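Kitchen bench rules for robot arms and hands

Updated 21st November. Short version of the Irnton house rules, cleaned up a bit because people keep asking. We run ours at the Monbridge kitchen. Yours may be different, read your own manual first and if it disagrees with us, go with the manual.

Before anything moves

Stop button in reach of the person watching. Reach, not sight. If you have to lean over the bench to hit it, move it.

One person watches, one person runs the program. Same person doing both = no run.

Sleeves up, lanyards off, long hair tied. Goes for visitors too.

Floor tape 60 inches out from the table edge. Everybody stays behind it while the arm is live. Re-tape when it starts to peel, dont wait.

Speed

Slow setting for any new pot, pan or jar. Stay slow for 8 clean runs in a row. One bump and you start over at zero. Yes, even on the last one.

Never speed up and change the object on the same day. You won't know which one caused the trouble.

Pots and pans

Cold and empty for practice. No exceptions at Irnton. Water comes later, heat comes after that and only with the written sheet (the Stitatar sheet, it's pinned by the sink).

Put a pad down. Felt is good, thick is better. Saves the table, saves the pan, and a lid that drops an inch makes a thud and not a crack. Shake the pad out at the end of the day, crumbs make pans sit crooked.

Lids count as a seperate object. Glass lids especially. Check the knob is tight by hand before every session.

Start with the hand raised clear of the pan and bring it in from there. Handle over the pad, pointing at the near edge of the table but stopping short of it. A handle that sticks out gets caught by hips and elbows. 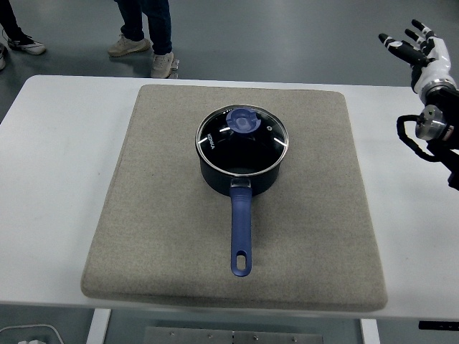
Cables

Coiled cable needs slack at the wrist but not so much it can hook a handle. Move the arm through its whole range once, by hand if yours allows it, and watch the cable the entire time.

Floor cables flat and out of the walking path. Tape or a cover.

Cleaning

Power off, then wipe. Damp cloth, never spray on the joints. Fingertips get their own cloth, not the dish one.

Anything that touched a robot finger gets washed before food goes in it.

Write it down

Log in Do, same day. Object, speed, bumps, who watched. Four lines is plenty. We went back through the October logs and the blank ones were no use to anyone.

Next up: knives. Still no.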